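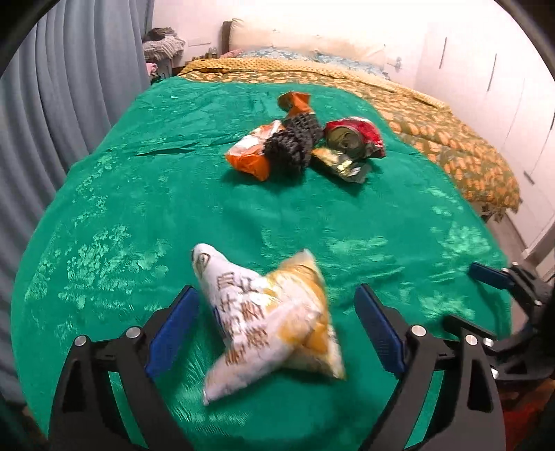
Jan 26, 2020

I have been doing demonstration work for Cunidia since the end of last year and people keep asking me what it involves, so I will write it down once and send them the link.

The short version is that I pick things up and put them down again while holding a gripper, and the recording of that is used to train a robot arm. I don't program anything. I don't see the arm itself very often either, as it lives at the Sedemley workshop and I do most of my part in a bedroom.

The task I was given for January is called "clear the bed". Rubbish and odd items are scattered on a bed and they have to be picked up. A finished set is 500 demonstrations. One demonstration is one item, from the moment I start moving towards it to the moment I let go of it and come back to the starting position. If I drop something halfway I either carry on and recover it, in which case it counts and gets marked as a recovery, or I stop and it gets thrown out.

I had assumed the throwing out would be the rare case. In my first session I did 76 and Patricio Medina, who goes through the recordings, rejected 14 of them. Most of those were for the same fault. I was closing the jaws while my hand was still travelling. A person can do that without thinking, because your fingers sort out the last bit for you. The gripper has two pads and no feeling in them, and what the arm learns from a grab like mine is to snap at something it hasn't reached yet. Patricio's advice was to arrive, stop for as long as it takes to say "stop", and then close. I said it out loud for the whole of the next session. I don't need to now, but I catch myself doing it when I'm tired.

Speed is the other thing. My natural speed is too fast and my careful speed is too slow. When I was being careful I would hover over an item for ages deciding on the angle, and none of that deciding is any use to the model. It only sees a gripper hanging in the air. So you have to make up your mind before you begin, then go in as if you had always meant to.

Wrappers are harder than I expected. Thin ones slide on satin. If you push down on one at all it moves away from you, and if you come in too high the pads close over the top and take nothing. I go in low with the jaws well open and take the wrapper across its middle. Foil is easier once it has been crumpled because there is more of it to hold. Something soft and lumpy is the easiest of the lot and I tend to save one of those for the end of a run, when my wrist has had enough.

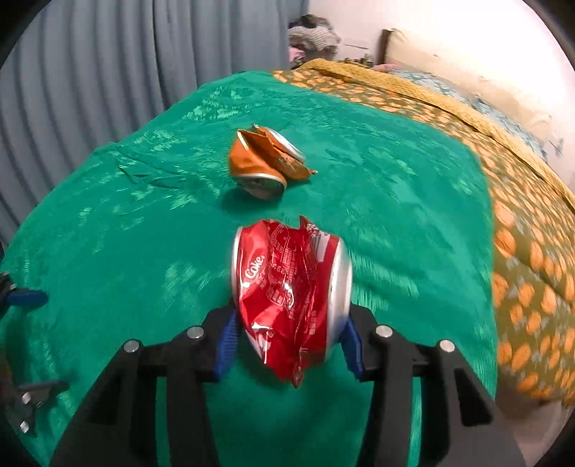 Cans took me longer to get right than anything else, and I have changed my mind twice about how to do them. A whole can rolls, so for a while I only used flattened ones, and those bring their own trouble. No two are bent alike. The red Coke can has a crease right down the body and a bit of metal sticking up at the top, and there the pads are on it low down, one against the left side and the other on the silver end. I would have called that a poor grip in the first week. I was trying to get both pads on the flat of the metal every time, which meant turning my wrist into positions that the arm can't follow. Santino Rivadeneira, who looks after the arm, told me to stop doing that. He would sooner have a plain approach with a slightly awkward hold than a perfect hold reached by a movement the joints won't make. Now I come in from my own side unless the shape really doesn't allow it, and I take what I get.

The layout has to change between runs, and I found this oddly difficult. Left to myself I put things in a nice even spread with gaps between them. Oriana Durán, who set the task, noticed after two sessions and asked me to let things touch. Real rubbish lies against other rubbish. So these days I tip the lot out and only move an item if it has landed somewhere I can't reach. It takes less time than arranging it did, and Oriana says the later recordings are the more useful ones.

My sister Iara has been helping on some afternoons. She is left-handed and more patient than I am, and her demonstrations look quite different from mine when you play them back. I was worried this would be a problem. Oriana wants more of it, within reason. If every recording has my habits in it then the arm ends up with my habits, and one of mine is to lift everything much higher than it needs to go.

We did try the other way of teaching it once. At Sedemley there is a remote control set-up made by Cendance, where you sit at a desk and move a pair of handles and the arm copies you from across the room. The advantage is that whatever you record is something the arm can do, as the arm has just done it. The drawback for me was the delay. It is small but I kept correcting for movements that hadn't finished yet, and I got through 52 in a full day and went home with a headache. Iara did better at it than I did. For a bed full of small stuff I prefer having the gripper in my own hand.

A few practical notes for anybody starting on the same sort of work:

Check the finger pads before every session. If one has slipped down, the recordings from that session won't match the rest.

Keep your sleeves out of the way. I lost a good run to a cardigan cuff.

Rest your wrist before it hurts. I stop every twenty minutes and walk to the kitchen and back.

Write down what you changed between runs, even if it seems too small to matter. I use a paper notebook, an old Yáñez one with squared pages.

I am almost at the end of the bed set. In February the plan is to go to Sedemley and watch the arm try it on a bed they have put up there. Santino has warned me that the first attempts are usually bad and that I shouldn't take it personally. After that it is probably the same task again with clothes, which I expect will mean socks.

Javiera Ojeda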